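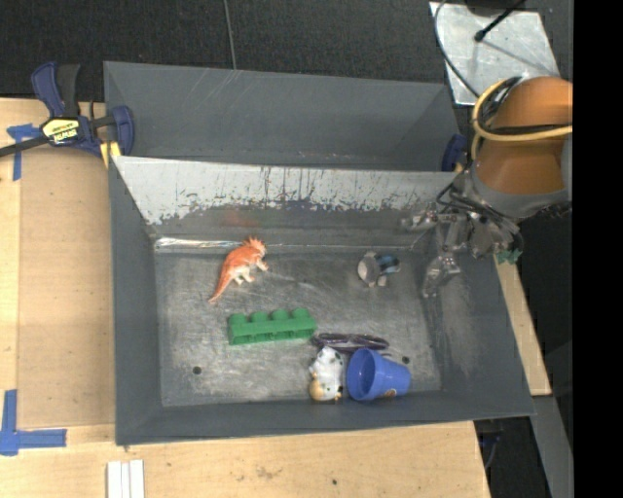

*Photo: Derdale Play Library, set-up guide for the Nunurel toy bin, revised 2023-08-12*

## Section 5: Filling and Caring for Your Toy Bin

Now that your bin is on the table and sitting level, you get to do the fun part! We know it's tempting to tip in the whole toy box at once (we've all done it), but a bin with a small handful of toys gets played with far more than a full one, and it's a good deal easier to tidy up at the end of the day. Set aside 14 minutes for the first filling, have a damp cloth close by, and take your time.

### 5.1 Before you start

1. Wipe the floor of the bin and the sloped sides with a damp cloth, then dry them with a towel. Get right down into the seam where the slope meets the floor, where crumbs and sand like to settle.
2. Run the towel along the back slope from top to bottom. Scratches, smudges and old streaks there are only wear, and you don't need to scrub them out.
3. Feel along any metal strip or lip at the seam. It should lie flat under your hand.

**Caution:** If a strip has lifted or an edge feels sharp, keep the bin out of use until it has been pressed down or replaced. Ask for part 224 from the Andex spares list.

### 5.2 Choosing the toys

A good first set mixes shapes that feel different in the hand — something spiky, something with corners, something hollow, something that bends. A plastic dinosaur with a frill and a long tail is always a hit. Add a long building brick, a farm animal or two, and a plastic cup, which will be a cave, a hat and a bathtub before the week is out.

1. Put the largest toy in first, toward the back, and stand it up if it will stand.
2. Lay the brick down flat or on its side in front of it, leaving room for small hands to get around both.
3. Add the cup on its side. Children seem to reach for it more readily when they can see into it.
4. Put the small animals in last, wherever they look happy. They don't need to be in a row, and a bit of a jumble in one corner is fine.

**Note:** If your bin floor has small holes in it, leave them open. Please don't cover them with tape, as it peels up and collects fluff.

**Caution:** Bands, hair ties and bracelets are lovely for looping over things, but small ones aren't suitable for children under three. The same goes for any little piece that may have come away from a bigger toy. When you find a stray piece and can't tell what it belongs to, put it up on a high shelf until you can.

### 5.3 Changing the set

Leave the toys in for a few days before you swap anything, and then swap only one or two. Old favorites can stay as long as they like. We keep the spare toys in a lidded tub labeled Kowalchuk, after the hardware store it came from, and at last count our shared collection had 3000 pieces in it, so there's no danger of running short.

1. Lift out the toy you're retiring and wipe it down.
2. Look under and behind what's left, especially beneath cups and flat things like loops.
3. Put the new toy where the old one was, and leave the rest as the children left them.

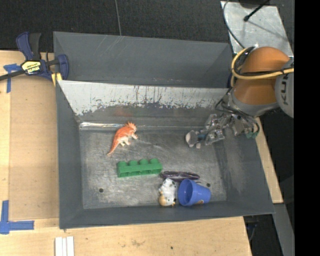

One family wrote back after the first edition of this guide to say that they never swap the cup at all, that their two would notice within a minute, and could we please say somewhere that it's all right to have a toy that stays for good. It certainly is, and we've been glad to put it in — pick your permanent resident and change the others around it.

### 5.4 Emptying the bin

1. Take the toys out by hand, one at a time. Don't tip the bin, which is heavier than it looks and can mark a wooden tabletop.
2. Wash plastic toys in warm, soapy water and stand cups upside down to drain.
3. Wipe the bin floor as in 5.1, and let everything dry fully before the toys go back.

**Note:** Light scuffs on the metal floor will build up with use. Stay away from steel wool, and see Section 6 for touching up the paint on the outer walls.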